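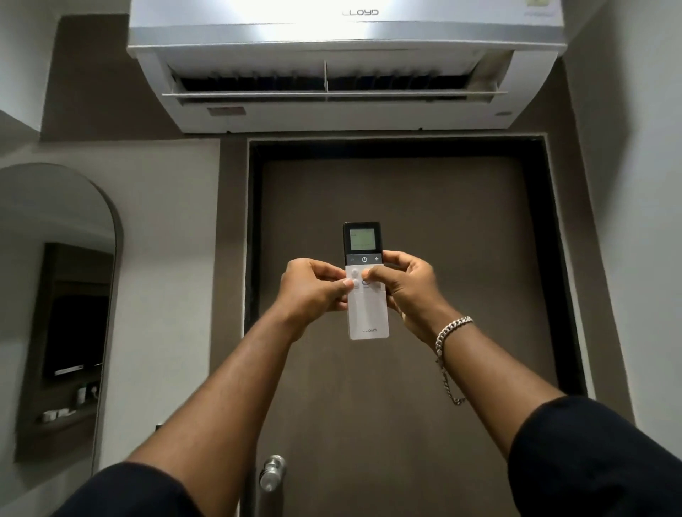

About Voltent

Voltent calibrates and repairs weighing instruments for laboratories, food producers, pharmacies and workshops. The company works from premises in Narngate, with a collection point in Verkgate for customers on the eastern side of the district. We do not sell new balances and hold no agency for any maker.

What we do

Calibration is the comparison of an instrument's reading with a known value. For a balance, the known value is a reference weight whose own mass has been established beforehand. The result is a certificate listing the applied load, the indicated value, the error and the uncertainty of measurement. A certificate records how the balance performed on the day and in the place it was tested. It does not promise future performance.

Adjustment is a separate operation. Where a balance is found to be outside the limits agreed with the customer, we report the readings as found, make the adjustment, and repeat the full set of measurements. Both sets appear on the certificate. Customers who need only the as-found figures should say so on the order form.

Range of work

Analytical and precision balances, bench scales and floor scales up to 4,000 kg are accepted. Weighbridges, crane scales and in-line checkweighers are outside our range. Floor scales are tested on site only, as moving them alters the load cell seating and the levelling. Analytical balances can be tested on site or at Narngate, although we advise testing on site. A balance adjusted in one building will usually read differently in another, partly through the change in local gravity and partly through the handling.

Each calibration includes:

Repeatability, from 10 weighings of the same load
Eccentricity, with the load placed at the centre and towards each corner of the pan
Linearity, at 6 points spread across the working range
A zero check before and after

Discrimination tests are done on request and charged separately.

Reference weights

Our working weights are stainless steel up to 20 kg and cast iron above that. Stainless weights are kept in lined cases and handled with forceps or gloves. Cast iron weights are inspected for paint loss and rust before each job, and any weight with visible damage is withdrawn until it has been measured again. The working sets are compared with our reference set every February. The reference set does not leave the building except for its own calibration.

Weights sent in by customers must be cleaned beforehand and left to settle. We do not clean weights unless asked in writing, because cleaning changes the mass and ends the continuity of earlier results. 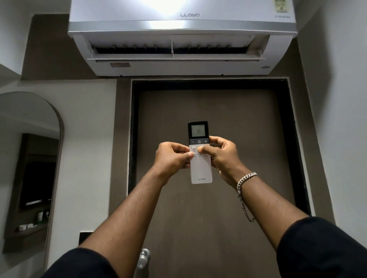
Wall-mounted air conditioner above the door.

Conditions of measurement

Air temperature, relative humidity and pressure are recorded at the start and end of each job. Instruments brought to us are unpacked and left switched on overnight before any readings are taken. For site visits, the balance should be on its usual bench, level, and powered since the previous day. Draughts, direct sunlight and nearby motors are the most common causes of poor repeatability, and our technicians will note them on the worksheet. If the readings do not settle, the visit is recorded as incomplete and a second date is offered.

Records and software

Worksheets and certificates are held in Malinowski, our in-house records system. It stores raw readings together with the environmental data and the identity of every weight used, and it calculates the uncertainty budget from these. Figures cannot be overwritten. A correction is entered as a new line with a reason, and the certificate is reissued under a new number. Customers may ask for the history of any instrument by quoting its serial number.

Repairs

The workshop handles levelling feet, pan supports, displays, power supplies and load cell replacement. Electromagnetic force compensation cells are repaired where parts can be obtained. A written estimate is sent before work begins. Instruments left uncollected after 2 months are charged for storage.

Independence

Calibration staff receive no commission on repairs. A customer who is told that a balance needs repair may take it elsewhere, and the as-found certificate will be issued in the normal way.

Orders and collection

Orders are accepted by email or on paper. Please give the maker, model, serial number, capacity and the smallest weight you normally measure. Balances for the Verkgate collection point should be in their original packing with the pan removed. The collection point will be closed for stocktaking on Wed 31 August. Narngate will be open as usual.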